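4.2 Does smoothing before folding save any time?

Most household guides tell the reader to smooth a piece of cloth flat before making the first fold. The advice is repeated so often that we expected to find some evidence behind it. We found very little. The Triltham laundry survey, which is usually given as the source, asked people how they fold and how pleased they are with the result. It did not time anyone, and it did not look at the finished piles. A person who takes trouble over smoothing may well report being pleased for that very reason.

Our own records from Boslow are larger but have faults of their own. They cover 3860 folds, of which 1547 were begun after the cloth had been smoothed by our definition. The trouble lies in the definition. We called a cloth smoothed if no crease crossed the line of the first fold. Two people marking the same cloth did not always agree on this, and the disagreements were worst with plain fabrics in one strong colour, where a shadow and a crease can look much alike. Figure 3 shows the kind of surface we mean.

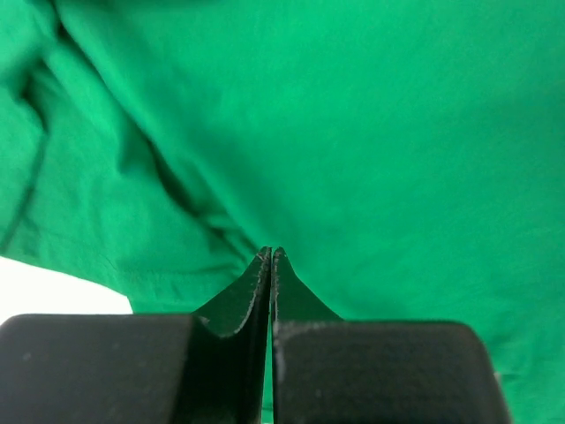

Figure 3. Plain green cloth with folds gathered at the left and a faint line of stitching near a hemmed edge.

A strict marker would call such a cloth unsmoothed on the strength of the long diagonal crease alone. A more forgiving one might point to the lighter stretch on the right, which has hardly any shading, and say that half the work is done. Both readings can be defended, and our marking sheet had no box for the second. We suspect that earlier studies met the same problem and settled it quietly, one way or the other, before reporting their totals.

The hem raises a further doubt. The Dolla method, as set out in its leaflet, has the folder find a finished edge first and work away from it. This sounds sensible, but it assumes that the edge can be found at a glance. Where stitching is the same colour as the cloth, or nearly so, we doubt that it can. In 299 of our folds the marker noted that the hem had been missed at the first try, and in 53 of these the cloth was turned over completely and begun again. Any time saved by smoothing could easily be lost at this stage, and the leaflet is silent on the point.

We therefore treat the claim as unproven. The smoothed cloths in our records did give neater piles, but they were also more often small, and small cloths are easier to fold whatever one does beforehand. The Pal records might have helped to separate the two effects, had the size of each cloth been written down.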